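Bratton Grip Retention Set

Data card, version 3

Summary

The Bratton Grip Retention Set is a collection of short manipulation recordings made to study one question: how early in a grasp can a low-cost arm tell that a thin object is going to slip? It accompanies the Mota method, which estimates grip retention from wrist camera images and servo current. The set contains 832 episodes recorded at two sites, Bratton and Stukville, with the same design of arm and gripper at each.

The set is intended for research on grasp monitoring and for teaching. It has not been prepared for use in safety systems and should not be treated as evidence that any gripper is fit for a particular task.

Contents

Each episode is held in its own folder and consists of:

wrist video, in colour, from the small camera mounted at the gripper
joint positions and servo current, logged on the same clock as the video
a label file giving the outcome, the object code and the operator's remarks, if any

Episodes cover 33 objects in 6 groups. The groups are defined by shape and surface: flat and matte, flat and glossy, soft pouch, rigid tube, handled, and irregular. Object codes are consistent across both sites. Where a site used a substitute of the same kind, the code carries the suffix "s" and the substitute is listed in objects.csv.

Collection

All episodes were collected by teleoperation. The operator brought the gripper to the object, closed it, lifted, held, and released. The hold period is the part of interest and is marked in the label file with a start and an end index. Lighting was ordinary room lighting, and surfaces were not cleared to a common standard. Everyday items may therefore appear beside the target object, and users who crop the video should check that the crop does not remove the contact region.

Collection at Bratton was completed in November. The Stukville episodes were added afterwards and make up the smaller part of the set.

Labels

Outcomes are recorded as held, slipped or dropped. "Slipped" means that the object moved between the fingers during the hold but remained in the grasp. Two annotators labelled every episode separately. Disagreements were settled by a third annotator, whose decision is the one published; the original labels are kept in labels_raw.csv.

Method and main result

The Mota method takes a short window from the beginning of the hold and compares the image motion near the fingertips with the change in servo current. It gives a single retention score for the window. On the Stukville episodes, which were not used for fitting, the score separated held from slipped grasps more reliably than either signal alone. The gain was clearest for flat matte objects and weakest for rigid tubes — in that group the current signal carried most of the information by itself.

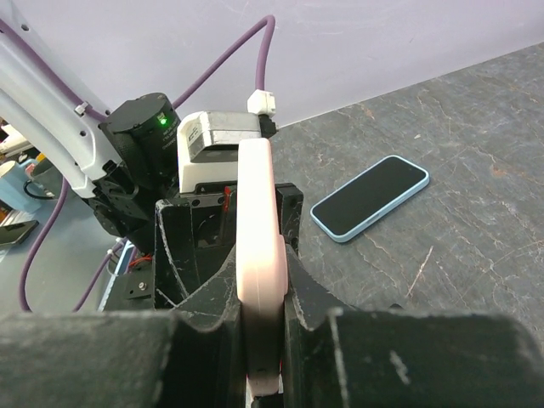 Performance also depended on the state of the finger surfaces. Fingers were not replaced during collection, and scores from later sessions tend to be lower for the same object. The session index is included so that this effect can be modelled. We advise against splitting the data at random, as neighbouring episodes share an object, a surface and a level of finger wear. The file splits.csv provides a split by session and a split by site.

Known limitations

The servo current is noisy at low load. In 6 episodes the current log stops before the release; these are flagged and were left out of the reported results. Transparent objects are not represented. Operators knew the purpose of the study, and their closing speed may reflect this.

Access and maintenance

The set is distributed through the Tresoro archive under its standard research licence. Corrections to labels may be submitted through the issue page and are applied at the next version. Earlier versions remain available on request.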